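Setup and Upkeep of the Bisstead Table Cell
Student project report, Dae-han Sung
1 November 2018

1. Purpose

The Bisstead cell is a two-arm tabletop unit that picks up household objects and puts them back down. I took it over in June, when the left arm was dropping parts and the head camera no longer agreed with the arms. This report covers how I set it up again and what has to be done to keep it running.

2. Reference clips

The cell learns its grasps from clips of people handling objects by hand, seen from head height. Each clip shows both hands and the tabletop. I kept 342 clips after sorting. Clips where a hand left the view for most of the task were removed.

Plants and glass were the two hardest object types for the camera. Leaves hide the pot, so the software has trouble finding a place to grip. Clear glass lets the table pattern show through, and the depth reading gets holes in it. Clips with both objects close together were put in a separate folder, named Joo, and used for checking the camera after every calibration. 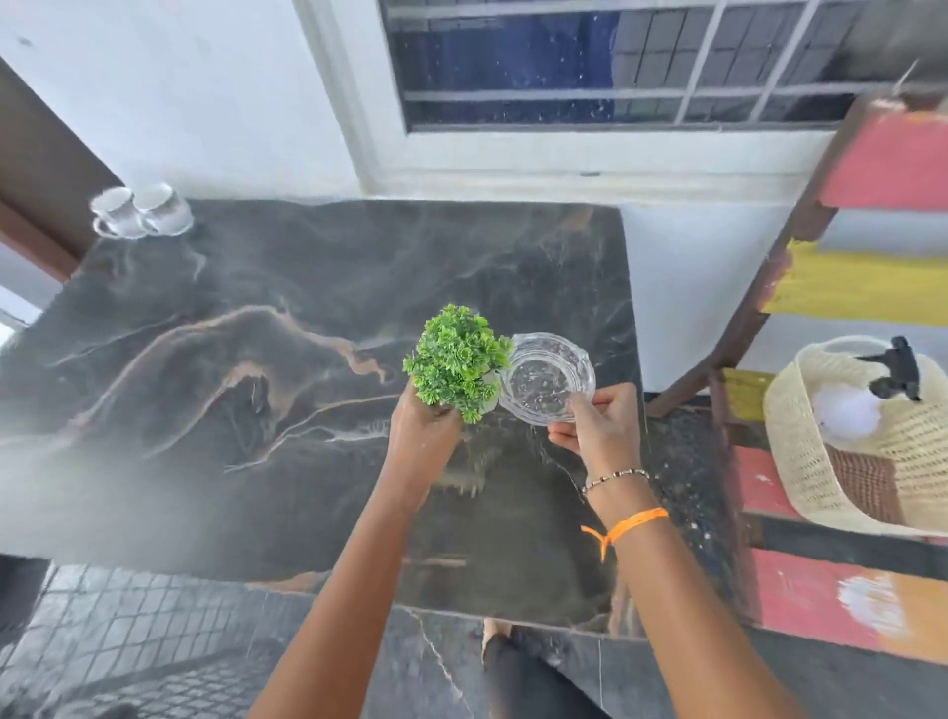
3. Camera calibration

The camera is held by a Hellum bracket with two screws. One screw had worked loose, and this caused most of the error. I tightened both, marked them with paint, and ran the calibration board through all its positions. If the paint marks no longer line up, the calibration has to be done again before the arms are powered.

Exposure is fixed at 4000 microseconds. With auto exposure on, the image changed each time an arm moved over the table.

4. Grippers

The finger pads on the left gripper were worn smooth. I replaced all four pads, two per gripper, so that both sides would wear at the same rate. Pads are changed every 2000 cycles. The old ones come off with a plastic scraper. Clean the metal with alcohol and let it dry before the new pad goes on.

The drive belt is checked every 1000 cycles. Tension is set with the Gestholm gauge in the top drawer. Do not adjust it by feel, which is how the left belt ended up too loose.

5. Remaining work

The right wrist joint still makes a clicking noise at low speed. I opened the cover and found no damage, but I did not take the gear out. A spare is on order.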